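Worik Road Library Adds Second Van for Spring Season

DORKPORT – The Worik Road Library is getting a second van! Starting in February, two vans will carry books, audiobooks and puzzles out of the Dorkport branch to 23 stops across the Goltano valley, up from the 11 stops the service makes now.

The new van holds 2,000 items, and we had a great time choosing them. Large-print westerns and mysteries get a whole wall. So do picture books, including a shelf in Spanish that families at the Goltano stops have been asking us for since last summer.

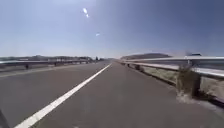 Cards are free for anyone who lives or works in the valley, and seasonal workers can sign up with a letter from an employer. Bring it to the van and you can borrow the same day. Loans run until the van's next visit, and there are no late fees. If you miss us, hang on to your books and hand them over the time after.

The second van also means longer visits. Most stops have been so short that people barely got through the door before we had to pack up, and the line at Dalsgaard often reached the feed store. Each stop will now last 2 hours, which leaves room for story time (songs too, if the driver is in good voice) and for help with printing forms or setting up an e-reader.
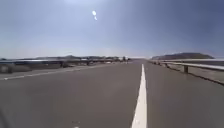

What's New on the Shelves

Audiobooks are our most borrowed items by a long way, so we've bought plenty more. Many readers tell us they listen on the drive to work, and long family sagas are the clear favorite. We've added cookbooks, seed catalogs, a box of board games and several repair manuals for older tractors.

Requests are welcome at any stop. Write the title on a yellow slip, drop it in the box by the steps, and we'll bring the book along if the branch has it or can borrow it.
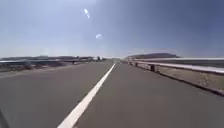 A clear sky over the open road.

The full list of stops and times will be posted at the Dorkport branch and on the notice boards in Goltano and Dalsgaard before the new route begins. Printed copies will be on the van.

About the Worik Road Library

The Worik Road Library is the traveling arm of the Dorkport branch. It lends to readers of all ages throughout the valley.

Media contact: Outreach Desk, Dorkport branch

###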